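Thread on the Skoltden wrist kit, second revision. Bought at list price, fitted to our small bench arm at Joststead. Nobody at Skoltden has seen these notes.

1/ What you get: a two-finger gripper, a wrist camera with bracket, one cable, a flange adaptor and a printed sheet of torque values. No hex keys. The sheet is correct for the adaptor and wrong for the camera bracket – use the figure on their download page.

2/ Fitting took me 141 minutes, most of it cable routing. The clip positions suit an arm with the connector on the outside of the wrist. Ours is on the inside, so the cable has to go round the back with more slack than I like. Hatice Çınar did the same job on the Holroyd arm and had no trouble.

3/ Software. The driver installs cleanly. The configuration tool wants a fixed network address and doesn't say so until it fails. After that the gripper answers every command, and the status messages are plain enough to read without the manual.

4/ Camera runs at 60 frames a second if you leave the exposure alone. Switch on auto exposure and it drops when the arm goes into shade. Ryszard Kołodziej asked whether it can be locked from the driver. It can, but the setting is lost at power off. I now set it in the start-up script.

5/ Calibration is the weak part. The routine asks for a printed target and gives one number at the end, with no hint of which axis is out. Wiron's older kit showed all the axes separately. I would pay extra to have that back.

6/ Approach and reach, since İlker Gökçe asked.

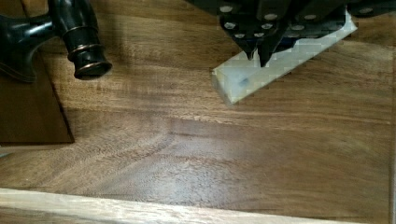 The fingers are the reason I'd still recommend the kit. They taper to points, so you can judge where they will land from the wrist view alone. I line up on a feature of the part where there is one: with the milky white bar on the bench, the small bluish mark on its long side gives me a reference just below the tips. The wide body behind the fingers puts a dark shadow over the top of the bar, so edge detection on that face needs care.

7/ Price is fair for the hardware and a bit high for the documentation. Spare fingertips are sold in pairs only. Support answered my bracket question in 2 days, with a drawing attached.

8/ Next job is the calibration script. Ertuğrul Tokgöz has one that logs each axis, and I'll post results when I've run it on ours.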